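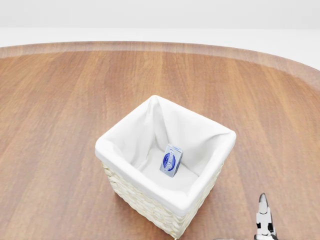

Napaporn Boonyarit asked at our midterm review whether a policy trained only in simulation would learn anything about the box, or if it would just memorize where the basket was. We didn't have a good answer then, so the second half of the project was built around her question.

The task is short. A small box sits in a lined, square basket on a round table, and the arm has to lift it over the rim and set it down on the wood. We called the simulation setup Durkano. Uliana Horobets built the table and basket models and I wrote the reset code. Vsevolod Hordiienko handled training.

Method

We recorded 58 demonstrations by teleoperation. In the first set the basket stayed in one place and only the box moved. In the second set the basket was also shifted and turned between episodes -- same box, same lighting, same starting pose for the gripper. Each set trained its own policy with the same settings. We tested both policies for 500 episodes with the basket placed at random.

An episode counted as a success if the box ended up on the table and the basket had not tipped. Dropping the box back on the liner was a failure, even if the arm picked it up again later.

Results

The fixed-basket policy succeeded in 31 percent of episodes. Most of its failures were reaches toward the old basket position, so Napaporn was mostly right about that one. The shifted-basket policy did better, but it had trouble when the box was close to a wall. The fingers came down on the rim and stopped there. We tried 4 different approach heights and only the highest helped, at the cost of slower episodes.

The liner is a rigid mesh in our simulation. Real cloth would move when the fingers touched it, and we have not tested that. Finlay Dalgleish is going to try a soft liner in July using the same reset code.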